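Subject: Re: [tableware] Trays under place settings, or beside them?
Date: May 8, 2025
To: Purdale Tableware List

Replying to the message from the Zedurville lunch club, quoted in part:

> We are redoing the tables before the end of the month and can't agree
> about trays. At present everything goes on the tray: bowl, plate,
> spoon, chopsticks, cup. It makes clearing quick but people complain
> there is no room to put an elbow down, and the bowls slide when
> the tray is carried. Has anyone tried leaving the bowl and plate
> on the table and using the tray for the rest? Also, does anyone
> still have the Grabowska price sheet? Ours is two years old.
>
> We have 18 places to lay and not much storage.

We changed over at Clindano last spring, so I can tell you what we do and you can take what suits.

The bowl goes on its plate and the plate goes straight on the table. It stays there for the whole meal. The tray sits alongside and takes the chopsticks first, then whatever comes out of the kitchen in small dishes. When the meal is over the tray goes back with the small things on it and the bowl and plate are collected separately, stacked by kind. That does mean two trips per table. We found the second trip was quicker than sorting a mixed tray at the hatch, but our hatch is narrow and yours may not be.

On sliding: most of ours was caused by putting a plate on a smooth tray. A plate has a small foot and there is nothing for it to grip. If you do want to carry bowls on trays, leave the plate off and put a damp cloth down first. Rubber mats also work but they have to be washed, and they take an age to dry.

On room: measure the table before you order anything. A plate and a tray side by side need more width than you'd think, and if you seat people on both sides the trays end up meeting in the middle. We had to drop from six at a table to five. With 18 places that would give you four tables, one of them short.

On storage: trays with a raised edge stack well if they are all the same make. Mixed makes don't - the corners are slightly different and the pile leans. We keep ours on end in a rack, which also lets them drain. Bowls go in fives with a sheet of kitchen paper between each. Plates can be piled higher.

On price: I do have the newer Grabowska sheet and can send it off list. Our last order came to 229 for the trays, before delivery. The bowls and plates were bought earlier and out of a different budget, so I can't give you a fair figure for a complete setting. The whole refit, with tables, was 2,958.

Two pictures of the setting on our white table:

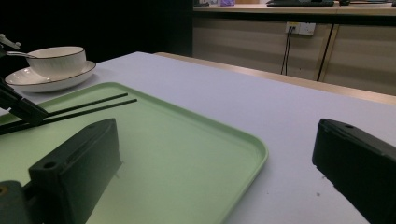
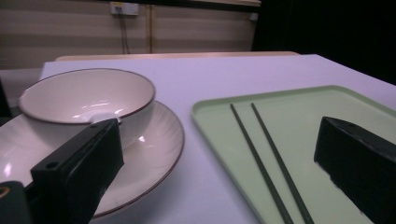
Colour was the thing we argued over longest. Our old trays were dark brown and hid every mark, which sounds useful until you have to check whether they are clean. Somebody wanted white to go with the bowls, but white on a white table disappears and people put their cups down half on the edge. The pale green was a compromise and has done well enough. The chopsticks show up against it, so a missing one is noticed when the tables are laid, and the bowl and plate match each other with the thin line round the rim. I would choose plates with a rim line again if you can get them, as plain ones get mixed up with the side plates from the other set.

One thing I haven't settled is the spoon. Leaving it in the bowl saves space but it gets knocked by sleeves. Putting it on the tray means it rolls about with the chopsticks. If anyone on the list uses rests for both I'd like to hear which sort, and whether they survive the dishwasher.

Send me an address for the price sheet and I'll post it on.

Clindano kitchen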